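Open day at the Rathore denim workroom

Posted under: Visits

The Rathore workroom holds one open day a year, and this one fell on Saturday, September 15, 2018. I had missed the last two. Entry was free but you had to put your name down for a time, and I got the second group of the morning. Parking is behind the building, next to the Fusberg tile warehouse, and the spaces fill up early.

Rathore takes in used denim, sorts it, repairs what can be repaired and sends it back out to resale shops. They have been in the building since it was a printing shop. The sign over the loading door still has the old name on it under the paint.

Our guide was Kusum Tyagi, who runs the sorting floor. She started us at the intake cages, where the bags come in from the drop boxes. A chalkboard on the wall gave the number of pieces received in August, 2,218, and under it the number sent out again, 1,087. The rest were either waiting for repair or had gone to the fiber bin. She said August is always busy and the real rush is in December, when people clear out their closets before the holidays.

From the cages we went up a short flight of stairs to the inspection and folding area. The work there is done on green surfaces. Kusum said they tried white first and everyone complained of tired eyes by lunch. Most of the jeans that get special attention are the ones with elastic waists. Elastic wears out well before the denim does, and a pair can look fine in a heap and be useless once you try it on.

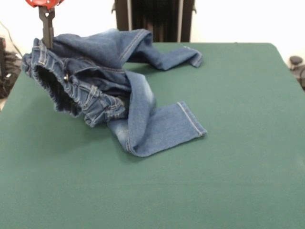 How do you tell if the elastic in a pair of jeans is worn out before you buy them?

Pull the waistband out to its full width, hold it for a few seconds and let go. Good elastic goes back to its gathered shape right away. If it stays wavy or you feel a crunch inside the band, the elastic is finished and will have to be replaced.

A replacement costs them very little in material. The work is in opening the band, pulling out the old elastic without tearing the casing, and closing it again with thread that matches the original stitching. They keep a wall of thread for this, mostly golds and tans. Girish Pal, who does the waistbands, let two people from our group try the seam ripper on a scrap piece. It was slower than it looked.

After that came laying out. Every pair is spread flat, front side up, before it is graded. The waist goes at the top and the legs are pulled straight so that both hems can be checked. They look at the button, the fly, the pockets and the seams, in that order, and then turn the pair over and do the back.
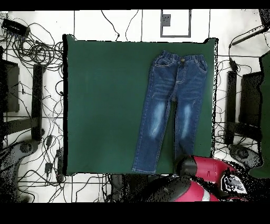 Elastic-waist jeans laid flat on the green mat, front side up.

I asked about fading. Much of it is put in at the factory and has nothing to do with age, so the pale areas on the thighs don't count against a pair. What does count is thin cloth. Kusum slides a hand inside the leg and holds it up to the window. If she can see her fingers, the pair goes to repair or to the bin. She was strict about it and put aside one that I would have bought.

Hems get the same treatment. A worn heel edge can be trimmed and turned up again if there is enough length. On small sizes there usually isn't, and those pairs are sold as they are with a note on the tag.

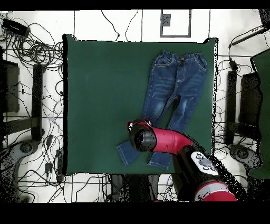
Folding comes last. The method is simple: one leg over the other, the point of the seat tucked in, then up in thirds from the hem. Stacks are kept to 40 pieces, and a finished stack goes onto a Prallen cart and down to the tagging room. We were allowed to fold a few pairs ourselves. Mine were redone.

Then we had a break. There was tea, and someone had brought samosas, which were gone in five minutes. The restroom is at the bottom of the stairs and there is only one, so the tour started again late.
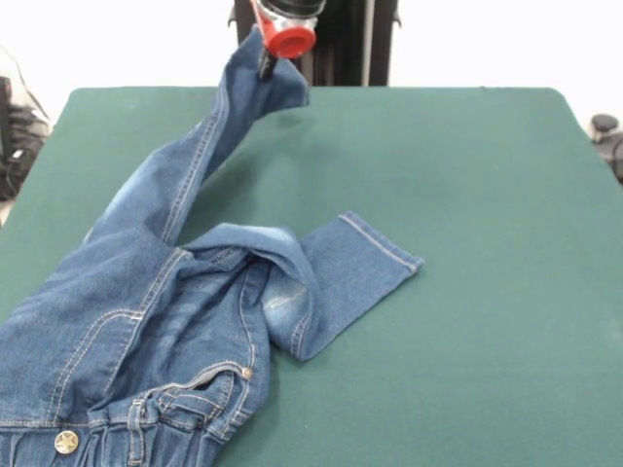 Jackets were the last stop, and I would have liked more time on them. They take longer than jeans because there are more places for something to go wrong. The sleeves are checked first, one at a time, down to the stitching at the cuff. Metal parts come next. A brass or gold-colored button with a star on it, or a small copper rivet at the corner of a chest pocket, is hard to match if it falls off, so they save hardware from every jacket that goes to the bin. The jars take up two shelves.

The shop by the exit had jeans, a rail of jackets and some tote bags made by Wurnano from Rathore's offcuts. I bought one bag. Cards were accepted, but the reader was slow and the line went out the door.

The tour took an hour and a half with the break. Wear flat shoes if you go, and ask for the morning, when the light upstairs is better. Sign-up for next year is on a sheet at the front desk.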